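Last updated: May

Irnton Surface Finishes Introduces Banside 650 Waterborne Coating for Interior Wood Tables and Worktops

IRNTON – Irnton Surface Finishes has added a one-component waterborne topcoat to its range for interior wood furniture. The product, Banside 650, is intended for dining tables, desks, library tables and long worktops in offices and schools. It is available to furniture shops and contract finishers from this month.

Banside 650 replaces two earlier coatings, a clear satin and a tintable matte, which were sold under separate names and needed different sealers. The new product uses one base for both sheen levels. The matting agent is added at the factory, so shops that stock both versions can run them through the same pump and lines after a water flush.

The coating is a self-crosslinking acrylic dispersion with a polyurethane fraction. It can be applied by airless or air-assisted spray, or by roller on flat panels. Brush application is possible for repairs but is not recommended for full tabletops, where lap marks may show under low-angle light. The manufacturer advises two coats over sanded wood, with a light sanding between coats using fine paper. A third coat is advised on open-grained species and on end grain.

Parts coated at normal room temperature can be stacked with spacers the next morning. Full hardness is reached after 7 days. During that time, finished tops should not be wrapped in film or covered with cloths, and wet cleaning should be avoided.

Development work was carried out at the company's plant in Skirnberg. The test program covered resistance to water, coffee, alcohol, hand cream and common cleaning agents, together with scratch, adhesion and rub tests. In the rub test, coated panels were taken to 3,000 cycles with a damp felt pad and then checked for change in gloss. Panels finished with the earlier matte product were taken off at 1,000 cycles, the point at which polished patches became visible. Test reports for each sheen level are available to trade customers on request.

Banside 650 can be tinted with the existing Krajčí stain concentrates. The color card has been revised to take account of the clearer base, and several of the warm shades now appear slightly stronger than on the previous card. Shops matching older furniture should prepare a sample on the same species before committing to a full batch. The orange and honey shades in particular change with the color of the wood underneath, and pine and birch will give different results from the same concentrate.

The company has also changed its packaging. The coating is supplied in pails and returnable drums. The small can used for the earlier products has been dropped, except for the repair version, which is packed with a brush-grade thinner. Lids carry the batch code and sheen level on the rim, where they can be read when pails are stacked.

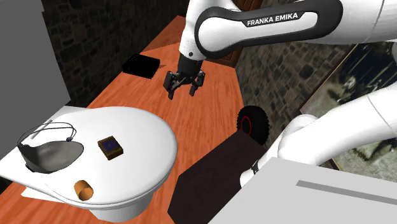 Computer rendering: long orange wooden table with robot arm marked "FRANKA EMIKA."

Existing customers may continue to order the two earlier coatings while stocks last. Sealers bought for those products can be used under Banside 650 if they are waterborne. Solvent-based sealers must be fully dry and sanded before the new topcoat goes on, and a test piece should be checked for adhesion. The coating is not suitable for floors, outdoor furniture or surfaces in constant contact with water.

Unopened containers should be stored above freezing. Material that has frozen cannot be recovered by stirring and should be disposed of under local rules for waterborne paint waste.

Technical data sheets, safety data sheets and the revised color card can be requested from the trade desk. Sample quantities are available to registered finishers – one pail per sheen level and site.

About Irnton Surface Finishes

Irnton Surface Finishes makes stains, sealers and topcoats for the interior furniture trade. Its coatings are produced in Skirnberg and sold through trade distributors and directly to contract finishing shops.

Contact: Press and Trade Desk | © Irnton Surface Finishes. All rights reserved. | Back to top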